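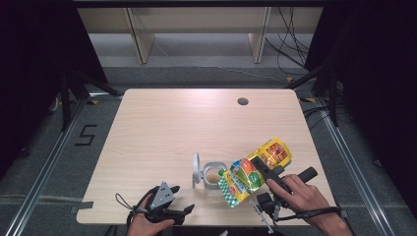 Forum Build Help Tags Members Log in

Community > Home Builds > Grippers and Hand Tools

Hand-held grippers: soft pouches fold up when I pour

I built a pair of hand-held grippers from the Tosance plans and I'm having a blast with them! Jars and blocks are easy. Pouches are my trouble: I squeeze, the middle folds, and half of it lands beside the jar. I've got 60 mm fingers with bare plastic pads. Do I need a stronger spring, or different pads?
Mojtaba Taheri

Don't go stronger, go wider! I glued 3 mm foam to my pads and it changed everything. Grab the pouch low on the flat part, tilt it slowly, and keep the spout right over the rim. Flip the lid well out of the way first, and let your empty gripper hover nearby in case the jar slides. I needed about 100 tries before it felt natural, and I loved every one of them (my carpet less so).
Irnov

foam works, +1. check your handle screws too, mine were loose
Hititz

Foam went on last night, and 2 pours out of the first batch went in clean. So happy! I'll try wider fingers next and post the files.
Mojtaba Taheri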